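Flurnbridge Sleep Headband Project
Progress report to the Prirard Fund, second reporting period

Summary

The project is on course against five of its six milestones. The second version of the headband has been built and given to home users, the recording software is stable, and the first set of night recordings has been checked and stored. The late milestone is the comparison with the hospital system, which we now expect to finish in July. We are not asking for extra money. We are asking to move part of the travel budget to electrodes, as set out below.

Work done in this period

The headband reads brain activity through the skin of the forehead and behind the ears. Nothing is implanted. The first version used wet electrodes, which gave a good signal for the early part of the night and a poor one by morning as the gel dried. The second version uses dry electrodes made to our drawing by Rument, with a softer backing and a wider strip at the rear.

We gave the second version to 30 people, each of whom wore it at home over several weeks. Between them they returned 1,045 nights. Of these, 793 passed our quality check, meaning that at least five hours of the recording could be scored for sleep stage. The rest were lost mainly to the band slipping during the night, and in a smaller number of cases to the battery running out before morning.

The battery fault was traced to the charging contacts. On some units the contacts sat slightly below the plastic and the band did not charge fully, although the light showed green. The housing has been changed and the affected units swapped. We have seen no further cases.
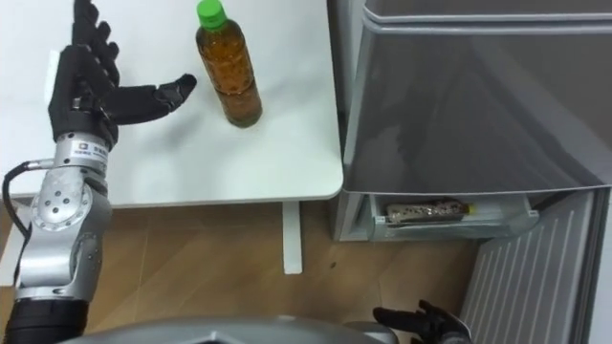 On the morning comfort form, a wearer wrote that the new band was easier to forget about than the old one, but that it still left a mark above the left eyebrow until lunchtime, and asked whether the hard edge near the switch could be moved round to the side. Several other forms make the same point in different words. Moving the switch means a new circuit board layout, which we had planned for version three in any case, so the change has been added to that work at no cost to this grant.

Software

The scoring software now runs on the base unit beside the bed and no longer needs an internet connection overnight. Recordings are sent once a day, at 10 a.m., if the user has agreed to this. Four users have not agreed and post us a memory card instead. That arrangement works but it is slow, and their data is usually a fortnight behind.

Agreement between the software and a trained human scorer is 92 per cent for telling sleep from waking. It is lower for the separate stages of sleep, and light sleep is still too often marked as waking in older users. We think this is partly a matter of training data, as most of our early recordings came from people under forty. The next group of home users will be older.

We have also rewritten the consent screens. The previous wording ran to several pages and users told us they had skipped it. The new version fits on two screens and says plainly what is recorded, who can see it and how to have it deleted. Two people have used the delete option so far and both requests were dealt with in the same week.

Comparison with the hospital system

This is the late milestone. The plan was for wearers to spend one night at the Salinas sleep clinic with our band and the clinic's own equipment running side by side. The clinic lost the use of two of its bedrooms for building work and could only offer us single nights at short notice. Nine wearers have completed their night and eleven are still to be booked. The rooms are open again and we hold dates for all of them.

Early results from the nine are in line with the home figures, but we would rather not report them separately until the set is complete.
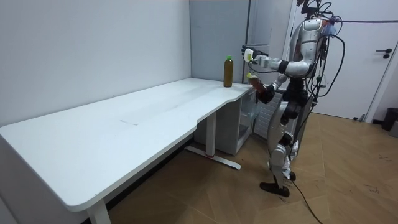
When the clinic was shown a draft of this section, the reply from Salinas was that the July date is realistic provided our bands arrive fully charged and labelled the day before, and that their night staff should not be expected to fit them without a printed sheet. The request is fair. A one-page fitting sheet has been written and the clinic has a copy to try out. We will send two spare bands with every booking.

Spending

Spending is slightly under plan. Travel is well under, as the clinic visits have been fewer than expected and the user meetings were held by video call. Electrodes are over. The dry type costs more per set than the estimate in our application and wears out sooner, typically after six weeks of nightly use where we had allowed for ten.

We ask the fund to agree to a transfer from travel to consumables to cover this. The total stays the same. A table of costs by heading has been sent separately with the claim form.

Risks

Electrode supply. Rument is our only source. We have bought enough sets to finish the current group of users and have asked a second firm for samples.

Slipping bands. This remains the largest cause of lost nights. A silicone strip on the inside of the rear section is being tried with five users. It helps, but two of the five find it too warm.

Staff. Our signal processing post was empty for part of the period. It has been filled and the new engineer has taken over the sleep stage work.

Next period

Complete the remaining clinic nights and report the comparison.
Recruit the older group of home users.
Finish the board layout for version three, with the switch moved.
Decide on the silicone strip.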